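**Yamila Herrera on thin objects, slow planners and why she rewrote the grasp stack**

17 Sep 2019

Yamila Herrera talks fast, and she talks fastest about replanning. She leads the manipulation software at Novov, where five people write the code that decides how an arm reaches for something, how hard it pinches, and what it does when the thing it wanted has moved. Their planning layer is called Ghumman. Their test runner is called Wundness. She didn't pick either name and she likes both.

I had an hour with her and used nearly two.

We started with the old planner, which she inherited from Getachew Nigatu when he moved over to perception. It looked once, planned once, and then ran the whole motion with its eyes closed. "It was good code," she says. "Getachew's code is always good. But you'd watch the arm go to a place where the object used to be, and it was so sure of itself! I wanted to crawl inside and tap it on the shoulder."

Ghumman looks again the whole way in. Every 300 milliseconds it takes a fresh pose from the wrist camera, checks whether the current path still makes sense, and patches the last part if it doesn't. The patching was the part that got her excited. Starting over from scratch takes too long, so the planner holds on to 21 spare approaches and slides from one to another when the pose shifts.

"Most of them are junk," she says. "You keep them anyway. They cost almost nothing to store and one of them is usually close to what you need."

I asked how she knew it was better, and she pulled up Wundness, which replays recorded grasps against any version of the code. The set has 601 of them now. Hiwot Gebru built the replay side and Wubit Ayele wrote the part that sorts failures by cause, so a bad night comes back as a short table and nobody has to read logs over breakfast. Camera late. Pose wrong. Pose right, fingers wrong. That last row is Herrera's favorite - "because it's mine, I can go fix it."

Flat things fill up that row more than anything else. A box or a bottle gives the planner plenty of surface to choose from. A card gives it two big faces and an edge that almost isn't there, and depth readings along that edge jump around from one reading to the next. The team ended up dropping depth at the edge and fitting a plain rectangle to the color image, with the card's known size filling in the rest. Milagros Sotelo suggested it in a code review comment, one line long, and Herrera spent the following week trying to prove it wouldn't work.

"I had reasons. I had a whole page of reasons," she says, laughing. "Then I ran it."

Printed artwork makes it harder again, as busy pictures are full of lines that look like borders to an edge finder. So they collect cards with loud designs on purpose. 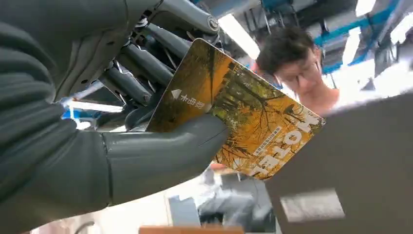 *A hotel key card in the gripper, held by one corner.*

A corner grasp is something the planner used to throw out. The scoring wanted fingers near the middle, where a card is less likely to swing. Herrera loosened that rule last December after looking at how people hand cards to each other, and added a term for how much of the card stays clear of the fingers. If the next step is to put it in a slot, a free edge is worth a bit of swing.

She would like to let the controller feel that swing and correct for it. Right now grip force is set before contact and raised in small steps, and the only feedback is motor current, which she describes as "listening to a conversation through a wall." There's a branch with a slip estimate in it. It runs, it's noisy, and she has a talk about it to give in Futulville that she hasn't written yet.

What would she tell someone starting out on this kind of software? She thought about it longer than anything else I'd asked. "Save everything your robot saw. Save it with the right time on it. We lost 300 recordings to a clock that was off, perfectly nice recordings, and I still think about them."

Then she went back to the screen to show me one more replay, and then two after that.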